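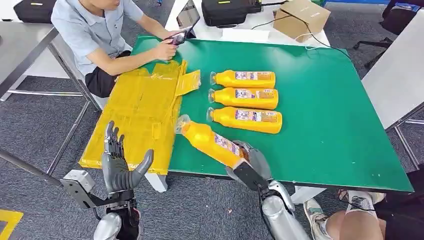
Odette Courtois wrote in after the spring term to say that her son now asks for the breathing part before he will get on the school bus, and that she would like the sessions moved earlier in the day if we can manage it. We have started looking into that with the bus schedule in hand.

Progress report: Adapted Movement and Breathing Sessions, Nustgate Elementary
Submitted to the Delleck Fund
Prepared by Abundio Galindo, program lead

Period covered: second half of the grant year, through July

Sessions
Sessions ran in the small gym at Nustgate, 2 mornings a week during term. Each class had at most 10 children, with one aide for every two. Most of the children have Down syndrome or autism, and a few use wheelchairs. We kept the same order every time: songs on the mat, seated stretches, standing poses, then rest. When the fire drill cut one session short we went straight to the rest part, and we have kept a short version of the class for days like that.

The summer group was smaller than planned. Several families were away and the district stopped its midday bus in June. We have not counted those sessions toward our target.

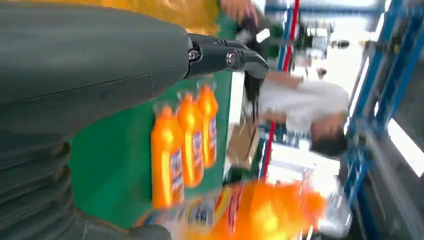
Attendance in the fall will depend mostly on transportation. The district has told us the midday bus should be back, but we do not have that in writing yet. If it does not come back we will ask to move one class to the Waren branch, where most families can walk.

Staff training
Two classroom teachers and the adaptive PE teacher finished the introductory course. One of them now leads the songs and the seated stretches on her own. We had hoped to train a third teacher, but she moved to another school.

Spending
We have spent $3,825 of the equipment and training line. Most of it went to thicker mats, bolsters and course fees. Some 100 dollars is left and will go to replacement straps. Chair rental came in under budget – the school lent us its own.

Next period
Start fall classes in the small gym.
Get the bus schedule confirmed in writing.
Send the parent questionnaire home again, with a shorter form.
Ask Bakker Hall about a room for the winter break group.

The questionnaire results will be sent separately once the forms are back.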